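Risdale Parish Records: second progress report to the Nwachukwu Fund
Submitted by Olanrewaju Uzor, project lead
01/11/2024

Background

The grant pays for the sorting, listing and rehousing of the parish papers that were kept at Visside, and for setting up a small reading area where people can consult them. The first report dealt with moving the boxes and buying shelving. It did not say much about listing, which had barely started.

Work on the lists

We have now listed 1,264 items. Most are rate books, school log books, drainage plans and letters between the parish and its neighbours. Each entry gives a date where there is one, a short title, the size of the item and a note on its condition. The drainage plans took longer than expected as many were folded inside one another and the outer sheets had gone brittle along the creases.

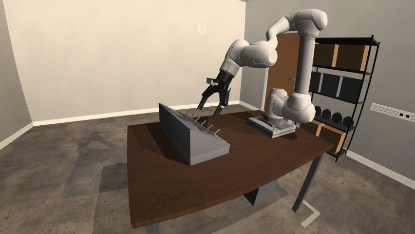

The letters are in better order. Whoever filed them in the first place kept to a system by farm name, and we have followed it instead of putting everything into date order. Where a farm changed its name we list it under the older one with a note pointing to the newer. Spellings of Koltimach vary a good deal, even within the same letter, and we have kept each spelling as written in the title field.

Around 1,100 of the entries have been checked by a second reader. The remainder are mostly rate books and will be done by March.

Storage and packing

All the loose papers are now in acid-free folders. The bound volumes are on the lower shelves, lying flat if the spine is weak. Two of the school log books had old damp damage and we have kept them apart from the rest. We asked for a price for repairs and it came in higher than the budget line, so we have not gone ahead. I would like to talk about this at the next meeting – the books can still be read, but only with care.
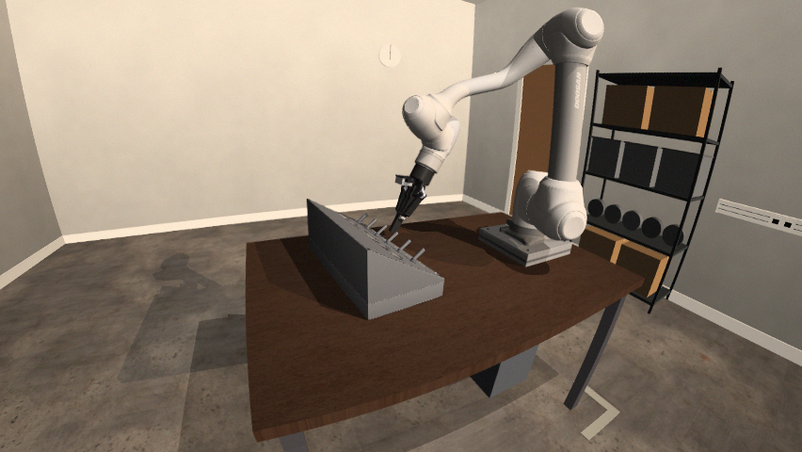

Wooden table and concrete floor.

The budget for boxes was slightly underspent. We would like to put the balance towards polyester sleeves for the plans, and have filled in the change form that goes with this report.

Reading area

Opening to readers has been put back from the date in the original plan. The main cause was the lighting, which had to be specified again after the first quote left out the blinds.

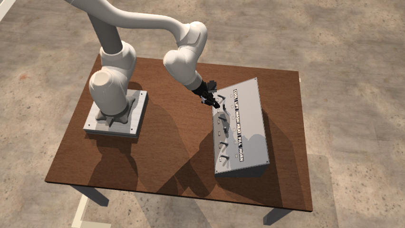

Readers will need to book, at least for the first year. We expect most requests to be for family names and for field boundaries, going by the letters we have had so far. The large plans need to be laid out flat, and for that we have in mind a plain rectangular table in brown wood like the one shown. Chairs and book rests are still to be ordered. Pencils only will be allowed, and bags will be left by the door.

We have drafted a one-page guide for readers. It explains how to ask for an item, how to quote its number and what can be copied. Some of the wording on copying needs to be looked at again, as the school papers include names of pupils.
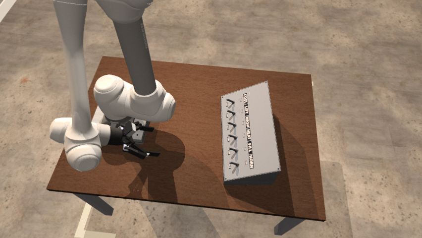 Next steps

Finish the second check of the rate books.
Agree what to do about the damp-damaged log books.
Order the sleeves once the change form is approved.
Put the list online in a form that can be searched by farm name.
Send the final claim with receipts by the end of March.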